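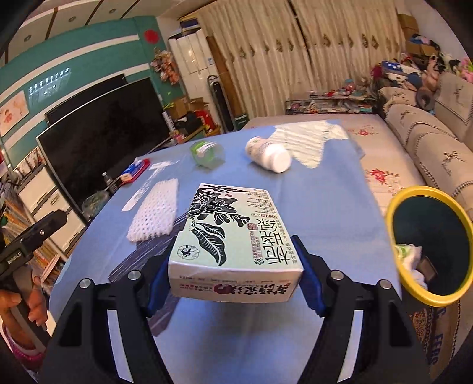 Installing the Vilham Texture Replacement by Hand

Issued by the Pandlow Modding Archive, January 2019

This guide sets out the manual installation of the Vilham texture replacement for Achari. It is intended for players who do not use a mod manager, or whose manager does not recognise the archive. Players who installed an earlier release should read the section on upgrading before they begin.

Before you start

The replacement requires the full version of Achari with the November update applied. It will not load on the demonstration version. Check the version number in the lower corner of the title menu and, if the update is missing, allow the game to download it and then start the game once so that the settings file is rebuilt.

You will need 900 MB of free disk space for the standard package. The larger textures are supplied separately and are recommended only for graphics cards with 2 GB of memory or more. Both packages use the same folder names, and the larger one must be installed second.

Make a copy of your saved games. The replacement does not alter them, but several of the mods commonly used alongside it do.

Installing the files

1. Close the game and any launcher that is running in the background.

2. Unpack the archive to an empty folder outside the game directory. Do not unpack it directly into the game folder.

3. Open the unpacked folder and locate the directory named "data". Copy it into the main Achari directory and agree to merge the folders when asked.

4. Open the settings file in a plain text editor. Find the line that begins "LooseFiles" and change its value from 0 to 1. Save the file and close the editor.

5. Start the game and load a save made inside a building. Interior areas load faster and will show any missing texture at once.
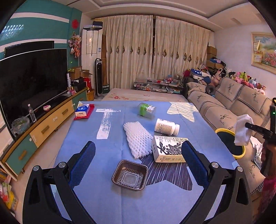
If surfaces appear bright purple, the game has found a mesh but cannot find the texture belonging to it. In most cases the "data" directory has been copied inside another "data" directory. Move the contents up one level and try again. If nothing has changed at all, the settings file was probably saved as read-only, or the edit was made to the backup copy in the same folder.

Load order

Vilham should be placed after any general lighting mod and before any mod that changes individual weapons or armour. Users of the Zorisier weather mod must place Vilham below it, and should decline the optional rain textures offered by the Zorisier installer. The two sets overlap on 16 files, all of them roof and paving surfaces.

Upgrading from an earlier release

Remove the old files before copying the new ones. A list of file names is included in the archive as a text document. Releases before version 30 also placed a shader file in the main directory, and this must be deleted by hand.

Permissions

Translations of the readme may be published without prior consent, provided that a link to the original page is given. Textures and meshes may not be uploaded elsewhere, converted for other games or included in compilations. Requests for any other use should be sent through the contact form on the archive's download page.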